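January 2019

I have finished the property ledger for Odix II and am putting the notes up here before I forget how half of it works. The subject is the Abeysekara Mill in Momovero, a building most players walk past, and how its ownership flags carry over from the first game. I played the whole of the first Odix again to check it. Everything below comes from the unpatched disc version unless I say otherwise.

## The mill in the first game

The Abeysekara Mill stands on the east bank at Momovero, below the bridge. In Odix it has a ground floor, a loft, and a locked cellar door with no key anywhere in the game data. The ground floor holds the grindstone, a bed and a cupboard with flour in it. The loft is empty apart from a chest, and the contents of the chest depend on how far you are in the flood quest.

You can buy the mill at any time after the toll dispute is settled. The listed price moves with the town's prosperity value, which starts at 55. If you side with the ferrymen it drops, and the mill gets cheaper. If you side with the bridge wardens it rises to 77 and stays there for the rest of the game, including after the flood. I think that is a mistake. Every other town takes a prosperity penalty when a disaster event fires, and the Momovero flood does call the penalty routine, but it seems to pass the wrong town to it. Omum, up in the hills and completely dry, loses the points.

This had a side effect that people noticed years ago without knowing the cause. Shopkeepers in Omum raise their prices the morning after the flood. There is a line of dialogue that half covers it (the baker complains that no barges are coming up), so it was taken as deliberate. It may have been. The Omum inn also stops offering the good room, and there is no dialogue for that at all.

## What gets saved

Odix II reads an old save if it finds one. The import screen shows your name, your standing and a short summary of the ending. Behind that it reads 53 flags. Most of them decide small things: whether a certain grave has a stone, whether the ferry has a rail, which of the bells in the Omum chapel is cracked.

Three of the flags concern the mill. One records whether you owned it when the game ended. One records whether the loft chest was opened. The last records the state of the cellar door, and since the door cannot be opened in the first game it should always be zero.

It is not always zero. If you sell the mill back to the town while standing inside it, the game moves you out to the bridge and resets every door in the building to its default. The default for the cellar door is "open, seen." I assume somebody set it that way for testing and it was never changed. The door still looks locked if you go back in, and you still can't use it, but the flag is written to the save.
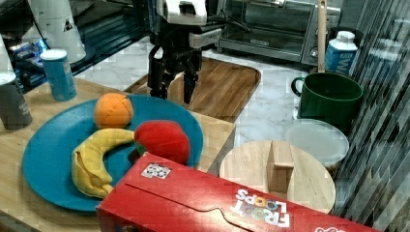
A reader wrote in about an earlier version of these notes to say that the cellar flag does nothing in Odix II, that the door is bricked up no matter what you import, and that the different wall texture is only a loading fault on older machines. The same message argued that the burned mill comes from the ending summary and has no link to ownership.

I tested both claims. On the first, the reader is right about the door. It is bricked up in every import I tried. The wall texture is a separate matter, and I get it every time the flag is set and never when it is clear, on a clean install. There is also a difference in sound. With the flag set, the water under the floor plays as an indoor sound and can be heard from the bed. With it clear, you only hear the outdoor wheel.

On the second claim I got a mixed result. The mill is burned in Odix II if you did not own it at the end of the first game and the bridge wardens won. If you owned it, it stands, whoever won. If you didn't own it and the ferrymen won, it stands but is roofless, and the interior can't be entered. So the ending matters, but ownership is checked first.

## The mill in the second game

The standing version is much larger than it was. The ground floor has been split by a partition and the grindstone is gone. The loft has a proper stair instead of a ladder. If the chest was opened in the first game it is still there, lid up, with a bird's nest in it. If it was never opened it has been moved to the town archive, where you can read the label but not open it. I have found no way around this. The object has no inventory attached.

Rent is paid every fifth day and is worked out from the town's prosperity again, which now starts at a fixed value and ignores the import. This means the long trick of raising Momovero before the end of the first game gains you nothing in the second. Several older guides say otherwise. They were written from the preview build, where the value did carry over.

The burned version has no interior, but it does have a quest. Search the ash by the wheel housing after dark and you get a bent key. The key has a value of 2 and a description that reads "For a door that was never fitted." It opens nothing I have tried it on. I carried it to the Omum chapel, the archive and both toll houses, and to the strongroom under the market, where it at least produces a different failure message. The usual message is that the lock is stiff. With the bent key it says that the lock is not this one.

I would like to know if that message appears anywhere else. A text search of the string file shows it under a group named for the mill, with two neighbors that I have never seen in play. One is plainly a success message. The other is blank.

## Things still to check

- Whether selling the mill from the loft sets the cellar flag as well, or only from the ground floor.
- Whether the Omum price rise is saved. I think it is not, but my test save had the ferrymen ending and I need the other one.
- What the roofless mill does if you arrive before the ferry quest. The map marker is present but the building seems to load late.
- The cracked bell. It has an owner field, which no other bell has, and the owner is set to the mill.

The flag table is in a plain text file and needs cleaning up before I post it, as the column for door states still uses my own shorthand. It should be ready in February. If you have an old save with the wardens ending and the mill unsold, please keep it and don't load it in the patched version, which rewrites the door block the first time you sleep.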